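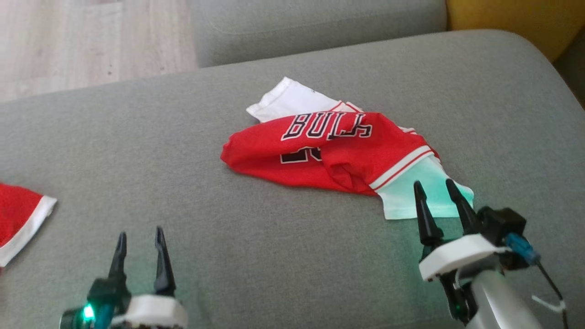 Mallet: teaching two arms to pick up the washing

Project report, second-year robotics module

Our group wanted to build something that could do a job all of us hate. We talked about washing up, we talked about watering plants, and in the end we settled on clothes left lying about on the sofa. We called the project Mallet, after a very silly argument that went on until past midnight, and the name stuck.

The aim was simple to write down. Mallet should find a sports top on a sofa, take hold of it with two grippers, spread it out and fold it in half. We gave ourselves until the end of February and a parts budget that was mostly gone by Christmas (cables! so many cables!).

How we trained it

We didn't write rules for folding. One of us moved the arms by hand controls while the cameras and joint positions were saved, and the learning software, Flurkero, then tried to copy what we had done. We recorded 400 runs altogether. At first we were slow and clumsy, and you can hear us groaning on the early recordings, but by the second week it had become really good fun and people were fighting over the controls.

Each run began with the top dropped in a heap. We wanted Mallet to see as many different heaps as possible, so we threw it, scrunched it, turned it upside down and left sleeveless bits tucked under themselves. A neat start makes for a lazy robot.
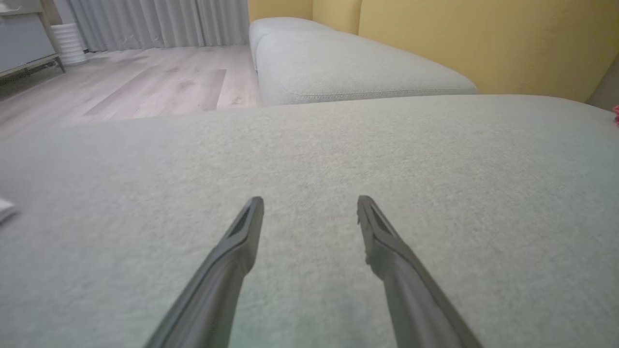
Sofas are much harder than tables, and this was the part of the project we learned most from. On a table you know the height of the surface and it stays there. A cushion gives when you press it, so the same move can end up in a different place each time. The view from the wrist was a problem as well, with both fingertips over a soft cushion whose far edge is curved and no flat line anywhere near them to judge height by. We had been using the table edge for exactly that in our first tests, and we had to throw that code away.

Our fix was to come down slowly for the last stretch and stop as soon as the motor load went up. It took two evenings to get right and we were ridiculously pleased with it. After that the fingers stopped digging into the seat, and we stopped wincing.

The other big lesson was where to grab. The middle of the fabric is tempting, but you lift it and everything else hangs down in a lump. Edges and collars are far better. We went back through the recordings, marked every grasp that had started at a hem or a neckline, and gave those more weight in training.

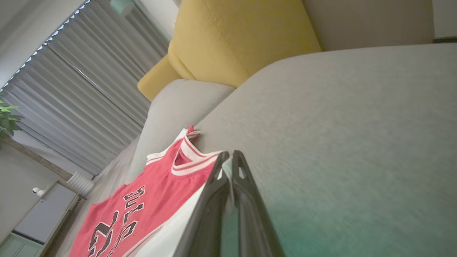
Training on the new weighting took 2,899 steps before the curve went flat, and we left it running overnight on the Stunico machine in the lab.

Results

We ran 49 test attempts with the final version. It got hold of the top in almost all of them, which made us very happy. Folding was patchier. The first half of the fold usually looked fine, then one arm would let go a moment too early and the corner would flop back. Big printed lettering caused less trouble than we had feared.

What we would do next

More kinds of clothing, first of all, and a proper look at the timing between the two arms. We're showing Mallet at the Cikholm student fair, where it will have to cope with a different sofa, and we can't wait to see what it makes of it.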